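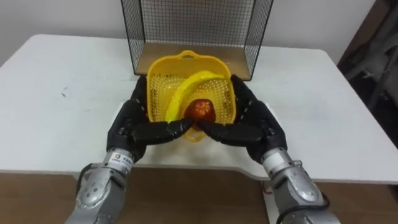 Both hands at the basket, banana and apple aboard.

Notebook, November 30, 2021. Written by me, to be read by whoever has the bench next, and by Urs Reisinger, who has asked that entries contain "fewer feelings." No promises.

Goal for the session: the fruit task, which our group picked in May when we were young and thought fruit was easy. Basket with fruit in it stands in front of the wire shelf. Robot takes hold of it with both hands, lifts, sets it down on the base board inside the shelf, lets go. A toddler could do this, and would also eat the banana, which is more initiative than we have programmed so far.

Setup notes. Desk height is the same as last time, please leave it alone. I know it goes up and down. I know that's fun. Every time somebody raises it "just to stretch" the table plane in the config is wrong, and we spend half a session blaming calibration. If you must move it, write the new height in the log, in digits, with units. "A bit higher" is on the page for last session and I'd like a word with its author.

Config is the Rimelton branch, not main. Main still has the old thumb limits and will close the thumb like it's cracking a walnut. Urs says he'll merge. Urs has been saying this for a while.

Hand notes. The basket is a bad object for a beginner, which may be why we like it. The walls are full of little holes, so a fingertip that lands a touch off can find a hole to sit in, and then the let-go step drags the whole basket along with it. Had this on the left index twice. Fix for now: open the fingers outward first, then pull the wrist back. Doing both at once looks more elegant in the simulator and is wrong.

Second problem is color. Yellow basket, yellow banana. The fruit detector (Skultier's script, the one with the rude variable names) draws one big happy box around the pair of them and reports a banana the size of a basket. The apple it finds with no trouble. I suggested a green basket. Skultier suggested that a real kitchen does not rearrange itself for the convenience of our threshold values. Fair, but he isn't the one tuning them.
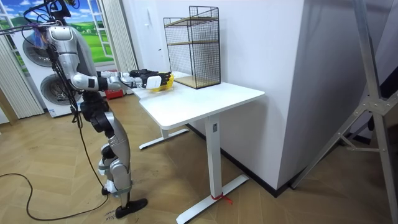
Spent the middle of the session on the right arm by itself, because two arms at once gives you two things to be wrong about. Reach out over the desk, take the near rim, hold, let go, back off. Repeat until bored. The shoulder drifts a little if the hold goes on too long, and I think we're reading the joint offset before the arm has settled. Added a pause of 2 seconds before the read. Crude, but the drift in the plot got smaller, so crude stays until Karaca finishes the proper filter.

Encoder business, for the record. Right wrist should read 2,000 at the reference pose. It read 1,965. I re-ran homing and got 1,965 again, so at least it's wrong with conviction. Put the difference in as an offset and marked the line in the file. Do not remove the line because it "looks like a hack." It is a hack. It is labeled as one.

Two-handed runs after that: 7 tries. I'm not going to give a score, since we still haven't agreed on what counts. Provitz wants full credit only if the fruit stays in and the basket ends up square to the shelf. I'd settle for the fruit staying in. The rules for the student showcase say "object placed in the shelf" and stop there, and I intend to lean on that sentence as hard as it will bear.

Things I noticed and didn't fix:

The left hand gets to the rim a hair before the right and gives the basket a small twist. Probably the start commands going out one after the other. Somebody should look at the timestamps. Somebody is likely me.

The apple rolls. Apples do. Lift speed matters more than grip force here, so slow the first part of the lift and leave the force alone.

Cables: check the slack behind the feet before any run with a step in it. We don't have a step in the fruit task yet, but Karaca keeps saying "yet" in a way I don't care for.

To do before next entry: ask Urs about the merge, again. Get the filter from Karaca. Get a written scoring rule out of Provitz. Replace the banana with a fresh one on the day, and log the swap, as the weight changes and the last one went unrecorded.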